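Workshop notebook, Bench 2
April 2022, Monday

Carried on with the desktop teardown for the parts shelf. Job 144, from the Marsden office clear-out. Wendy Lockwood wants the reusable pieces sorted before the next lot comes up from the store, so I am doing the boards first and leaving the drives to her.

Started at 1045. The case was already tagged, with the side panel off and kept under the bench with its tag. Blew the dust out by the back door, then brought it in and laid it down on its side. It is much easier to work on flat. The last one I did upright and had to keep one hand on it the whole time.

Screws go in the Brorness tray, left-hand column for case screws, middle for board standoffs, right for anything odd. Please stop putting washers in the middle column. I spent a good part of the morning picking them out again.

The older note in this book (October, in Wendy's writing) says to take the power supply out before touching the board. I still think that is right for the small cases, where the supply sits over half of what you need. On this one you can get at the memory without moving it, so I am leaving it in until the memory and card are dealt with. The supply does have to come out before the board does.

Order I am using for this batch:

Unplug from the wall and hold the power button in for a few seconds.
Wrist strap on, clipped to bare metal on the case.
Memory.
Expansion card.
Drives and drive cage.
Power supply.
Board last.

Processor sockets get a look with the magnifier before anything else is stacked near them. A bent contact is hard to see straight on – tip the lamp low and look along the rows. If a socket is going to sit open for more than a few minutes, put a plastic cap on it. There is a bag of caps in the second drawer, behind the Udov labels.
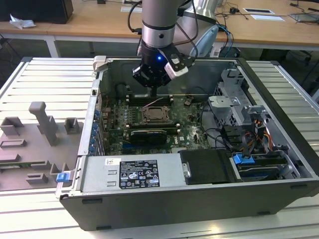 Do the memory latches need to be opened at both ends before the module is lifted?
Look at the slot first. Where there is a latch at each end, open both, and the module will rise a little by itself. Some boards have a moving latch at one end only and a fixed guide at the other, and on those you open the one and tilt the module out gently.

The Dell board is dark green, with black memory slots and white latches. The expansion card with the heatsink sits below the processor socket. There is a blue release tab at the far left end of the supply, so look there before reaching for a screwdriver. I lost time on an earlier case hunting for a screw that was not there.

Leave the thin pink wire near the memory slots alone until I have checked the drawing. It goes across the board and I don't want it pulled by accident. Write down both ends on the job card before it is moved.

Test plan for whatever memory comes off this lot: one module at a time in the test machine, full pass, then label. A pass took 40 minutes on the last set, so start one before lunch. Anything that fails goes straight in the red bin with the job number on it. No second tries in a different slot unless the slot itself is in doubt.

Bags. We have 110 of the small antistatic ones left and none of the long ones. The Pukoso bags are a bit short for memory and the flap won't stay down, so fold it over and use one piece of paper tape. No staples, please. Asked for a box of the long size on the next order.

For the drive cage, Wendy found that the folded tabs catch on sleeves and on the edge of the antistatic mat. Gloves for that part. The cage itself is not worth keeping apart from the case, so once the drives are out it goes back in and the whole shell goes to metal.

Drives go to Wendy in the locked box whatever state they are in. Job number on each one, and sign the sheet.

Still to do on 144: job card for the pink wire, label stock, and find out if Marsden want the power cords back. The cords are coiled in the crate by the door and can stay there until they answer.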